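Chapter 5
Who Pays When a Product Hurts Someone? 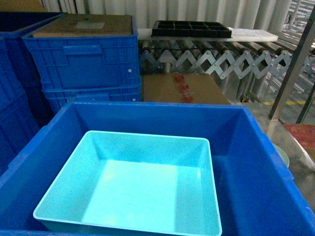
Figure 5.1 Stacked plastic crates, with a cardboard box on top of one stack.

Kurniawati Manurung bought a space heater from a hardware store in August. She read the manual, kept the heater well away from the curtains, and plugged it straight into the wall. Two nights later the cord melted and burned her hand. The store had never opened the carton. The heater was put together by a company called Dranano, which bought its cords from another company, Skarnasix. Whom should she sue?

You might be surprised by how many answers there are! For a long time the law would have sent her to the store and no further, on the idea that a buyer could only complain to the seller she had dealt with. Courts slowly let go of that rule, and the story of how they did it is one of the best in all of tort law. We'll follow it step by step in this chapter, and by the end you should be able to argue Ms. Manurung's side or Dranano's with equal force (try both, it's great fun).

We begin with the three kinds of defect. A manufacturing defect is a slip in making one item: a single bad cord in a batch of 2232, say. A design defect is built into every item sold. A warning defect is a failure to tell people about a danger they wouldn't see for themselves. The same accident can raise all three, and lawyers often plead them side by side.

Next comes strict liability, where the injured person doesn't have to prove that anyone was careless. Students tend to find this odd at first. Hold on to that feeling, and bring it to the case of Polishchuk v. Demchenko on page 100, where Vsevolod Polishchuk's ladder gave way and the maker had tested it with real care.

Words to know: defect, strict liability, privity, duty to warn, chain of distribution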